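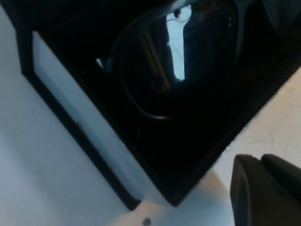
Small black boxes are a duller subject than the open day leaflet from Juteo let on, and I say that as a person who drove 66 miles to the Drurnov works to look at some. The leaflet promised "packaging you can feel." Most of what I felt was the parking lot. But the box on the first table did hold my attention longer than planned. It has a matte black shell, with one long pale strip down the side in a thick black rim, and the strip already had a faint smudge near the middle. I didn't touch it. I'd like that known.

Tours left every 20 minutes and held eight people, or ten if somebody's kids were thin. Ours was led by Norbert Vrabec, who walks backward very well and likes the word "tolerance." We got the cutting room, the gluing room (smells like school), and then the finishing room, where the boxes get looked over on a plain white table.

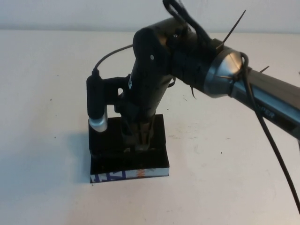 Llinos Harries thought the boxes were too black, and told the whole group so. Her view was that a black box on a shelf just looks like a hole, and that Zalbridge does the same size in green for less money. Norbert said green was under discussion. I would guess it has been under discussion for years.

What I liked best was the table. It's off-white, smooth, no pattern, and it shows every speck of dirt. There were a few dark bits on it while we stood there, specks of something, and the wall behind had faint gray streaks a little way up, like the rubbed patch behind my kitchen chairs. I found this cheering after all the talk of tolerance.

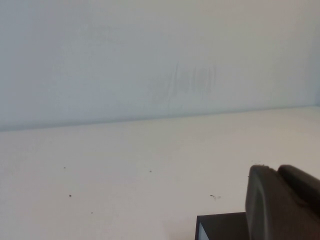

Getting there and eating

Drurnov has one bus and it leaves before the last tour ends. Lunch was soup, 2 kinds, both orange. Bring cash. The Maksymiv cafe across the road does a better sandwich - but shuts at two.

The shop sells seconds, marked down for scuffs. I looked over a pale panel with scratches so light I had to tilt my head, plus a reddish-brown hairline near the bottom that I'm choosing to call character.

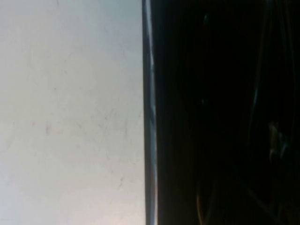
Next one

Saturday 12/19/20, same gate, same soup I assume. Book by phone and ask for Iveta Koubek.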